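Jul 3, 2023

# Kometti cell: teleoperated cup task, wrist view

Gallery page for the Kometti tabletop cell. The task set covers small containers and blocks on the teal work surface, demonstrated by remote control. Signe Thygesen operated; Tiruwork Admasu handled logging and labels. The leader arm is the Ragnarsson unit from last October, with the handle spring replaced. Recordings go to Zendatik unedited, including failed grasps and aborted approaches.

The set holds 833 demonstrations after review. An episode ends when the operator releases the foot switch. Anything over 90 seconds is flagged and stored separately.

Operators work from the wrist view on the main monitor, with the overhead view as a secondary window. Depth is hard to judge from the wrist alone, so the approach is split: coarse motion on the overhead view, then the last stretch on the wrist view at reduced leader scale. Close to a rim, the fingers hide the lower part of the cup and the operator has to work from what shows above the tips.

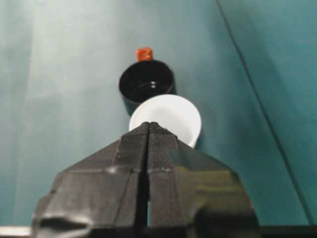 *Wrist view, fingertips at the near edge of the white cup. Black cup and red-orange object behind it.*

Layouts with objects lined up away from the gripper gave the most trouble in labeling. The rear object is often only partly visible, and two annotators will draw its outline differently. Current rule: label the visible portion only, and set the occlusion flag when another object overlaps it. Glare on the surface is left as recorded - no exposure correction before export.

Notes for anyone reusing the set:

- Leader scale is stored per episode. Version 2 of the log format is required to read it.
- Gripper commands are stored as sent. Measured finger position is a separate channel.
- Episodes replayed on the Flosimau controller need the wrist offset file loaded first.
- Hand-guided demonstrations are in folder 4 and use a different time base. Do not merge them with the remote-control episodes.

Labeling corrections go to Tiruwork, with the episode number in the subject line.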